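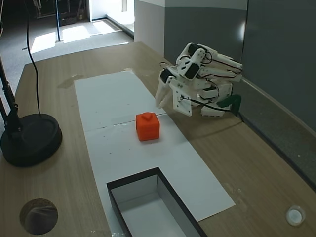 Gallagher

Spent the morning rewriting our bench rules for small arms. The old ones ran to 148 lines and included a paragraph on footwear. A thread, for anyone who has to write the same thing and would like to skip the footwear.

Background: we're the test room at Preroler. Desktop arms, hobby-sized servos, pick-up-and-put-down jobs. Nothing that could throw a car door at you. The rules we inherited were written for something that could.

Rule one, park it folded. An arm left stretched over the table gets leaned on, usually by a person reaching for a pen. Folded, gripper off the surface, every time you walk away. Walking away includes "just getting a tea".

Rule two, cables get slack at every joint and get looked at every morning. The loops on ours look untidy and I've been asked to tie them down flat. I did that once. The wrist turned, the cable didn't, and I had a quiet afternoon with a soldering iron.

Rule three, one object, one box, everything else off the paper. If the job is cube into box, then the paper has a cube and a box on it. Your keys are not a test of robustness. Well, they are, but write it down first.

Which brings me to paper. Plain white sheets over the wood, and if you need two, overlap them and leave them alone for the whole run. Straightening the paper halfway through is moving the table, as far as the arm is concerned. We lost most of October to a tidy person. (Me.)

Rule four, lamps. A lamp is part of the setup. If it has a heavy base, wonderful, it will stay where you put it, so put it somewhere and note where. Same goes for sunlight, except sunlight doesn't read the notes.

We did try a rule saying "control ambient lighting". It was in there for ages. What it meant in practice was a colleague standing near the doorway looking concerned. The new wording is "write down what the light is doing before you start". Far more popular.

Rule five, and I'll fight for this one: you must be able to reach the power switch without reaching across the arm. Sit where you normally sit, close your eyes, put your hand on it. If you found the gripper, move the switch.

Someone always says it's only a little plastic arm. Yes. It's a little plastic arm with a pinch point at each joint and no opinion about your fingers. It won't send you to hospital. It will make you say a word in front of visitors.

Rule six, decide what counts as a success before the first run. Is a cube balanced on the rim of the box "in the box"? I have sat through a meeting about that. Ours now says touching the floor of the box, gripper open, arm clear. It took 2 drafts and a sulk.

Also log the failures. All of them, with a reason. "Dunno" is an allowed reason. Our Gandumik log has 2689 runs in it and the "dunno" column has taught me more than the rest of it, mainly about my own handwriting.

Rule seven, clean the surface at the end of the day. Specks on the paper don't bother me much, but they bother a camera, and they'll bother whoever is sitting here wondering why tomorrow's numbers have gone funny. New sheet. Paper is cheap.

Things I cut: footwear. The word "personnel". A section called Philosophy. A diagram of a fence we don't own. An instruction to consult Appendix D, in a document that stopped at C.

Things I kept against advice: "No eating at the bench." I know. I wrote it with a biscuit in my hand. It stays.

The new version is 498 words and fits on one side of A4, which means it might get read. It's going up on the wall at Preroler this week and over to the Dradari lot after that, who'll send it back with comments about fonts.

A few people asking whether this replaces a proper risk assessment. No. Do the risk assessment. This is the bit you stick up afterwards so that people remember there was one.

And to the person asking what the footwear paragraph said: "sensible". One paragraph, six sentences, and that was the gist.

21/03/2019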